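A Kitchen for Small Cooks

The toy library Lurent is on the upper floor of the old post building in Morngate. On a Friday afternoon it is quiet on the stairs, and its founder has time to speak with us. She lends toys to 32 families, and the play kitchen is the set they ask for most often.

"I began with wooden trains," she says. "But the children always walked to the pots. So I listened to them."

The set did not come from one shop. She put it together over two winters, and parts of it are in sizes that a grown-up would also use. This was her wish from the beginning. "A very small pot is for a doll. If the pot is big, the child must use both hands, and then the cooking becomes serious."

We ask which piece is the favorite. She does not need to think. "The ketchup. Every family tells me the same. They put ketchup on the banana, on the strawberry, on the orange. I have stopped to say something about it."

She also has an opinion about color. The pots are black and the colander is a pale green, and the food is bright beside them. When everything has a strong color, she says, small children do not know where to begin. Before a set goes out again, she puts the pieces on a white table and looks them over. It takes her 20 minutes – more, if the colander was in a sandbox.
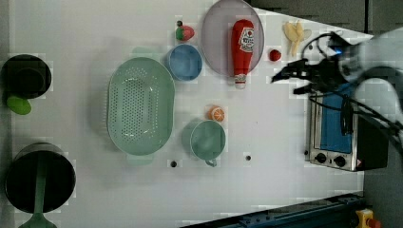
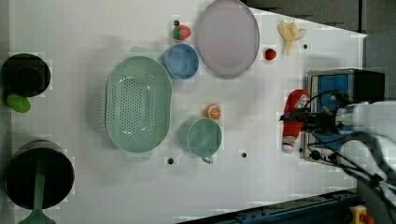
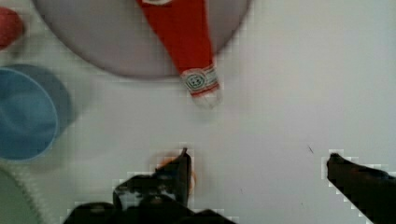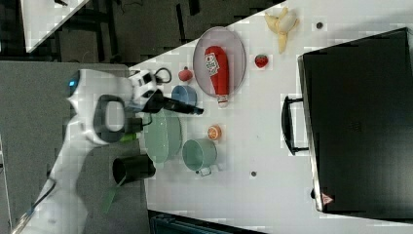
One mother from Gatemora sees the matter of size differently. She wrote to the library in October that the big pots are hard to store in a small apartment, and that her son would be just as happy with the bowl, the strawberry and the ketchup. Her proposal was a half set for families with less space.

The founder has kept this letter. "She is right about the apartment," she says. "I live also on 30 square meters." A half set is now planned for the spring, together with the workshop Yimer, where the bags for the toys are sewn. Which pot will stay in it, she has not decided yet.

Families can keep the kitchen for one month. If a piece of fruit is lost, they should tell her, and there is no fee. "The banana was once away the whole summer," she says. "Then it came back by mail."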